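Equipment plan for the Mallatstead workshop

The board has approved the purchase of two grippers from Nolter, to be delivered in March. Grasping trials are being run in simulation first, so that the choice of fingers is settled before the order is placed.

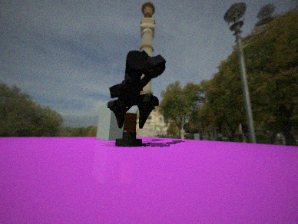

A sum of 1,000 pounds has been set aside for spare parts, and the service contract with Serkosov will run for 24 months. Departments wishing to book time on the equipment should write to the Mohmand office within seven days.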